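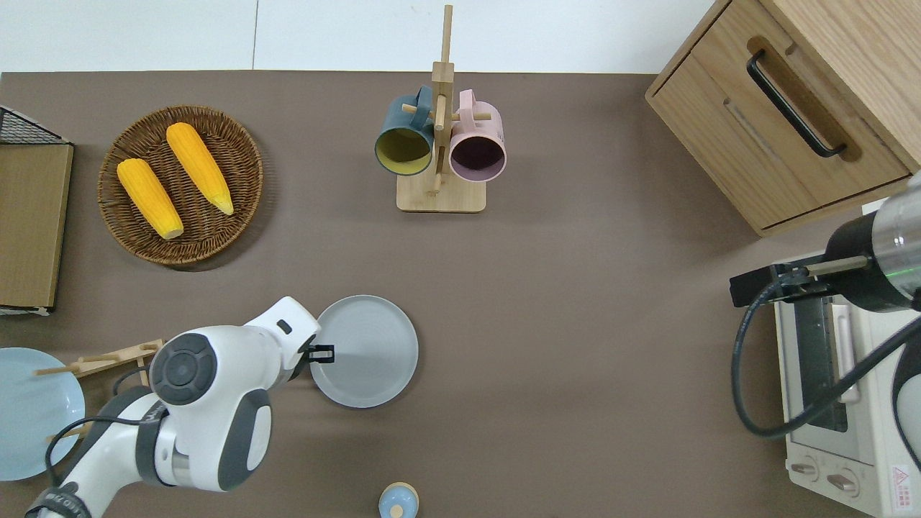 April, bench two, started after lunch

Back on the waiting question today. Quick recap for anyone who skipped my last entry: the two arms share one table, and when both want the middle of it the policy tends to dither. Each one creeps in, sees the other, backs off, creeps in again. Fornlow (the planner we've been leaning on since winter) gets round this by giving one arm the right of way from the start, and it's safe, but my word it's slow. So the idea is to let the arms settle it themselves from the camera views, with a tiny extra output that says "I'm going" or "I'm holding", and to train that output on the teleop demos we already have.

I spent most of the morning on labels. The demos never recorded who was giving way, so I wrote a rule: if a gripper's speed drops under the threshold while the other one is crossing the middle, call it holding. Crude, but I checked a batch by eye and agreed with it far more often than I thought I would. Where it falls over is the slow, careful bits — someone lining up on the rim of a plate looks exactly like someone waiting politely. I've put in a second condition on distance to the nearest object and that cleared up most of them.

Trained on 52 demos, same split as before, then ran 20 trials with the hold output on and 20 with it off. Same start positions for both, plate in the middle, everything else left where the kitchen set-up has it. I'm counting a trial as good if the plate task gets done with no dithering longer than 4 seconds.

Hold off: 13 good. Hold on: 17 good!! I did a little lap of the bench. It's a small sample and I know it, so please don't put this in the Mestska slides yet.

The three failures with hold on were all the same thing, which is rather nice to have. Both arms said "holding" at once and just stood there, like two people at a doorway. I think the label rule is to blame, as in the demos there are short stretches where the operator has stopped both arms to think, and my rule hasn't a clue what to do with those.
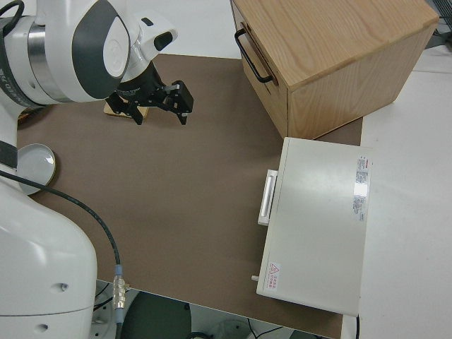

Joris Hoekstra reckons I should throw those stretches out before training and leave the rule alone, and he'd also like the trials run again with the start positions shuffled, as he suspects the fixed ones are flattering me. Fair on both counts. I did have a go at his first point before packing up: cutting every stretch where both arms are still loses less data than I feared, and the retrain is running on Isley overnight.

Other bits, so I don't forget:

Hold output flickers near the threshold. Tried smoothing it over a few steps, looks calmer in the logs, not yet tried on the arms.

The Entili logger is still stamping the two arms on different clocks. I've been lining them up by hand — fine for this many trials, miserable for any more. Will fix before the shuffled run.

Threshold value is in the config under hold_speed. If you change it, please write it down in here!

Next: shuffled starts, retrained model, hold on and off again, and then the same with the plate nearer the oven, where the arm on that side has less room to back away.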